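Home Notebook Materials Bench log People Contact

Bench log, September, started 9:40 a.m.

Re-papered the bench. The old sheet had gone soft near the front and the tape was lifting with it, so I pulled everything and cut a new length of brown kraft from the Gutov roll. Cut length 612, wanted 600, left the extra and folded it under at the back.

Grid went down in blue masking tape again. Verticals were laid by eye and they wander. The long one on the left slants the whole way to the front, and I decided to live with it. Cells are not equal and don't need to be for the sorting layout, which only asks which cell a cube is in. 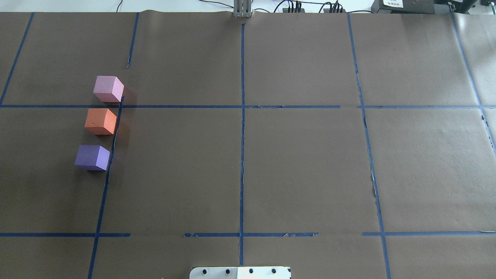 Lenville Materials Workshop, Bench Group

Foam cubes are in the left column for now: pink above the upper line, orange just under it, purple farther down against the slanted strip. The orange one has a small dark speck on its front face. It's fine to use, but please don't swap it for another orange partway through a set or the notes won't match. White plate stays at the front.

Tape notes. I pressed the first strips with the edge of a ruler and the rest by thumb, and the ruler is better. Tritton tape tears cleaner than the Slanina but it stretches if you pull it off the roll fast — then it wrinkles when it goes down. 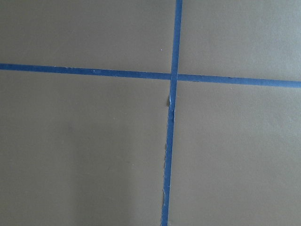
One crossing needs redoing. The vertical is neat above it, but just below there is a little flap standing up on the left side and the edge goes wavy after that. Cut it at the crossing, lift the lower part slowly so the paper doesn't come with it, and lay a new piece with 15 mm of overlap.

Theda Kasten asked if we could draw the grid in marker instead. Tried a line on an offcut and it bled wider than I'd like. Staying with tape.

To do:
- replace lower part of that vertical
- order tape, 7 rolls
- label the paper roll with the cut length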